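Reference > Automation > Simulation software > Commercial packages > Fekier

Fekier (simulation package)
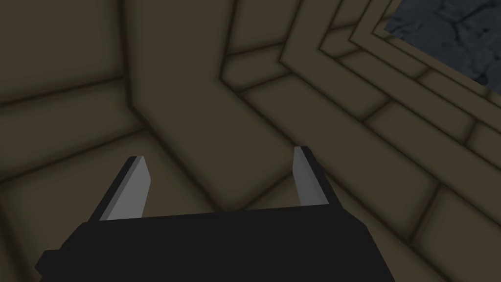
Wrist view of the open two-finger gripper in a tiled Fekier environment.

Fekier is a commercial software package for practising robot gripper work in simulation. It is sold by Rumalcombe, a small firm based in Fasetholm, and consists of a rendering and physics program, a set of ready-made environments and a stock gripper model. The seller presents it as a cheaper first step for workshops and colleges that are thinking of buying a robot arm. Reviewers have mostly accepted that it is easy to install and have been less willing to accept the larger claims made for it, in particular the claim that programs written in Fekier will carry over to real equipment with little change.

Background

Rumalcombe began by selling training courses, and Fekier grew out of the exercises used in them. The first paid version was offered in March, a time of year when many colleges are settling their equipment budgets. Early sales material described the product as "a full robot cell on your desk". The wording was later softened to "a place to try out a robot cell", although the older phrase can still be found in the printed guide.

The firm has not said how many licences it has sold. A page of customer comments is kept on its website, but the comments are unsigned and most of them concern the quality of the support desk. None describes a finished job that was planned in Fekier and then run on a real machine.

Contents of the package

A standard licence includes the main program, a library of environments, the stock gripper, a short printed guide and access to an online forum. The program runs on an ordinary desktop computer with a separate graphics card. It will start on a laptop without one, slowly, and the guide advises against it.

The library holds 458 environments according to the seller. This figure needs some care. Many entries are the same layout with a different surface texture, and a user who sorts the library by shape will find long runs of near-identical rooms. Brown tile, grey stone and plain white are the most common finishes. Rumalcombe counts each finish as a separate environment and argues that a change of surface is a fair test for any program that relies on a camera. That is true as far as it goes, but a buyer reading the sales page would be unlikely to guess that this was how the total had been reached.

Gripper model

The stock gripper has two tapered fingers on a broad black body. The fingers have light grey inner faces, darker outer sides and slanted tips, and they carry no pads. Shading is flat and there are no markings. Users can change the opening width and closing speed from a settings panel, but the shape of the fingers is fixed unless the separate add-on described below has been bought.

The plainness of the model has been defended on the grounds of speed, as simple shapes take less time to check for contact. It has also been the subject of steady complaint. Real fingers often have rubber or ridged faces which do much of the work of holding an object, and a program tuned on smooth blades may learn habits of little use elsewhere. Rumalcombe's reply, given in the forum, is that grip can be raised with a friction slider. The slider applies one value to the whole finger. It does not copy the way a soft pad gives under load, and the guide does not claim that it does.

Environments and the wrist view

Exercises are usually run from a wrist view placed just behind and above the gripper, so that the body fills much of the lower part of the picture and the fingers stand up in the middle. Most beginners find this harder than an outside view. Depth is difficult to judge, and in the tiled environments the dark grout lines meet at steep angles around corners and recesses. Stepped mouldings and patches of rough stone add to the clutter.

Opinion is divided over whether this is useful. Supporters say that a program which copes with confusing surroundings should cope with a tidy workshop. Critics point out that few workshops look anything like a tiled recess, and that the environments seem to have been drawn to look striking on a sales page. The lighting is dim and even in many of them, which avoids the glare and hard shadows that cause real cameras so much trouble. Later versions allow a lamp to be added by hand. It is switched off by default.

The Cele add-on

Cele is a paid extension that adds finger editing, a scoring system and a record of every run. It is licensed separately and must be renewed each year. Users who want to compare one run with another have little choice but to buy it, as the main program shows only whether an exercise was passed or failed.

The scoring system has been criticised for its lack of detail. Each run receives a single mark, and the method behind the mark has been published only in outline. Two runs that look the same to the user can be marked quite differently. Rumalcombe has said that small differences in contact timing are the cause and that a fuller account will be added to the guide. As of October 27, 2022 no such account had appeared in the copy supplied to new customers.

The record of runs is better liked. It can be saved as a plain text file and opened in any spreadsheet, and it includes finger position, opening width and contact events. Several teachers who wrote about the package on the forum called it the part they would miss most. It is fair to ask why it was left out of the standard licence.

Price and terms

A standard licence costs 2868 for one classroom, before tax, and covers 30 seats. The figure is given without a currency sign on the order form, and buyers outside the firm's home market are told to ask for a quotation. Cele is charged on top. Single-seat licences are offered only to people who have taken one of Rumalcombe's courses.

Support lasts for 2 years. After that the software continues to run but new environments can no longer be downloaded, and questions to the support desk are charged by the hour. There is a trial version with a handful of environments. It does not save work, so a buyer who wants to test the package over several sessions has to start afresh each time.

Refunds are possible before the licence key has been used. Since the full library cannot be opened without the key, the offer is of limited value to anyone who wishes to look before paying.

Claims and evidence

The central claim made for Fekier is that practice in simulation saves time on the real machine. Few people in the field would dispute the general idea. Whether this product delivers the saving is a different matter, and the evidence offered is thin. The sales page has a chart comparing "with Fekier" and "without Fekier", but it gives no units, no number of trials and no account of who took part. Requests on the forum for the figures behind it were answered with an invitation to book a demonstration.

Demonstrations are given online by staff of the firm, using environments they have chosen. Users who attended report that they went smoothly. A smooth demonstration on prepared exercises says little about how the package behaves with a new object or an awkward layout, and importing new objects is the area in which forum users report most faults. Thin parts may pass through the fingers. Heavy parts may jitter when they are set down. Both problems are common to much software of this type, and Rumalcombe lists them as known issues.

No independent comparison between Fekier and a physical cell has been found. Until one is made, the package is best judged as a teaching aid — a way to learn how an arm is commanded and how a wrist camera shows its surroundings — and the claims about transfer to real work should be treated as the seller's own.

Reception

Reviews aimed at schools and colleges have been the warmest. They praise the short installation, the clear menus and the fact that a whole class can work at once without queuing for equipment. Complaints in the same reviews concern the printed guide, which has no index and refers in places to buttons that have since been renamed.

Reviews written for small manufacturers have been cooler. Their usual objection is that the fixed gripper bears no relation to the one they own, and that putting this right requires Cele, with its yearly fee. Some also mention that the package supports only a single arm at a time. A version with two arms has been promised more than once — no release date has been given.

See also

Wrist-mounted camera
Parallel gripper
Contact simulation
Software licensing in education

Filed under: Robot simulators | Teaching software | Articles with disputed product claims

Contact the editors | Copyright and reuse | Back to top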